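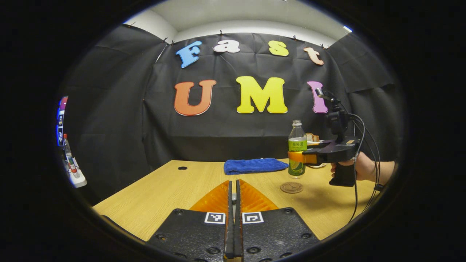 Blue towel folded on the table, bottle and coaster still to be dealt with.

How I clear and wipe down a snack table

I've got a pale wood-look table that cops everything, from breakfast to late-night toast, and it took me years to get into a decent routine with it. My old flatmate Callum Sugden used to just smear the crumbs around with his sleeve (love you, Callum, but no). So this is my way, and it takes less time than boiling the kettle!

What you'll need: two microfibre cloths, a small bowl of warm water, a tiny squirt of dish soap and somewhere to park the dishes.

1. Food goes first. Plates off to the kitchen, with anything worth keeping wrapped up or in a container.

2. Then bottles. Check the lid's on tight before you tip or carry it. If there's only a mouthful left I drink it or pour it down the sink, give the bottle a rinse and chuck it in the recycling.

3. Lift the coasters and wipe underneath, plus the bottoms of the coasters themselves. Sticky rings love hiding under there.

4. Fold your cloth in half, then in half again. You get a nice flat pad that fits under your hand, and when one side's grubby you flip it over and keep going. Flattened is fine, it doesn't have to be neat.

5. Brush the crumbs into your palm while everything's still dry. Then dampen the cloth, wring it out hard and wipe along the grain, back edge to front.

6. If your table has a cable hole, go around the rim with a corner of the cloth and don't let water run down it.

7. Dry off with the second cloth, curved edges too, and put the coasters back.

Wash the cloths with no fabric softener, it makes them useless at soaking things up. I did a whole load with softener back in February and I'm still cross about it.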